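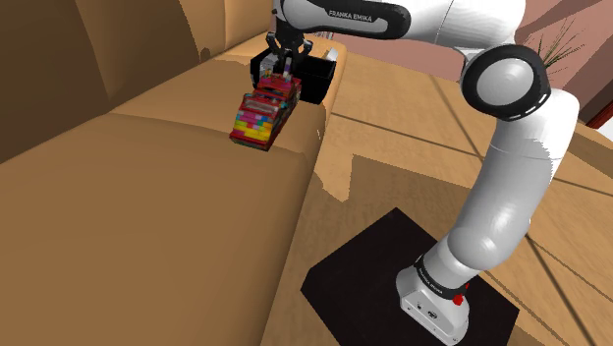 Karla Montes asks whether the workstation should be ordered before the arm, given that the simulated living room already takes up most of the group's machine time and the real one does not exist yet. Her view is that a second arm bought this term would stand in its crate until the spring. The point is accepted in part and the order of purchase below has been changed accordingly.

October. Equipment plan, Ukham project, second revision.

Present position. All grasping work on the living room set is being done in simulation, with the Franka arm beside the sofa and the multicoloured block as the item to be lifted. The licence for the scene library is paid to the end of the financial year. The group has one desktop machine suitable for rendering, shared with the Rweyemamu project, which has priority in the mornings. Runs are therefore queued from 2 p.m. and collected the following day.

Revised order of purchase:
1. Rendering workstation
2. Spare gripper fingers and pads
3. Floor plate and base fixing for the test room
4. Arm, second unit (deferred, see below)

Item 1. Two quotations have been received. Brostotix quote £2913 for the workstation with delivery and a three-year return-to-base warranty. Prustbridge are dearer for a similar machine but would install it and remove the old one. The finance office has confirmed that disposal can be arranged through the department at no charge to the project, so the installation service is of little value to us. Recommend Brostotix. Memory should be specified at 96 GB at the time of ordering; the quotation as sent has less, and a corrected version has been requested. The price may change as a result and the figure above should be treated as provisional until the new quotation arrives.

Item 2. Perla Bañuelos has asked that this line be kept even if the arm is deferred. The teaching laboratory has an arm which may be borrowed out of term, on condition that we supply our own fingers and leave the originals in the drawer. Four pairs at £133 the pair have been entered. Printed fingers were considered. They would be cheaper, though the workshop would need to be booked and the present queue there is long.

There is a further question about finger shape, which ought to be settled before any money is spent. The test object is boxy and is held at its top edge when lifted over the seat. It hangs at a tilt. It would be useful to know whether a longer pad makes any difference to this before a shape is chosen, and a comparison in simulation costs only machine time. Proposed: same object, same start, two pad lengths, results to be put in this book. 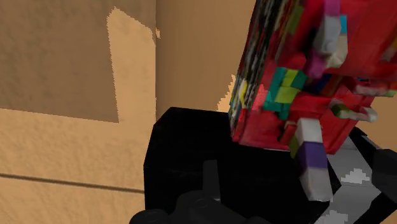
The comparison should include the close view from the gripper as well as the room view, as pad contact is difficult to judge from across the room. Storage for the additional image sets has been checked with computing services and falls within the existing allowance. No separate line is required.

Item 3. Estates require a drawing before they will approve a fixing into the floor of the test room. The drawing has not been made. A weighted plate would avoid the need for approval, but it is not known whether the plate would be acceptable to the safety office – to be asked. Cost entered as nil for the present, with a note that it will not remain so.

A sofa will also be needed for the real room. Karla proposes to take the one from the old common room, which is due to be cleared. It is fabric and ours in the scene is a smooth tan. The difference should be recorded when the results are compared. Measurements of the common room sofa to be taken before it is claimed, in particular seat height, and the doorway to the test room to be measured on the same visit.

Item 4. Deferred to the next budget round. The case for the second arm will be stronger with the borrowed arm's results attached, and the form asks for evidence of use. Perla has the form and will circulate the sections that require text from us. The maintenance contract must appear as a separate recurring cost; last year's application was returned for this omission.

Actions
Corrected quotation, Brostotix: self.
Polite refusal to Prustbridge, after the corrected quotation is in hand: self.
Pad length comparison, afternoon queue: Karla Montes.
Loan dates for the teaching arm: Perla Bañuelos.
Safety office, weighted plate: unassigned.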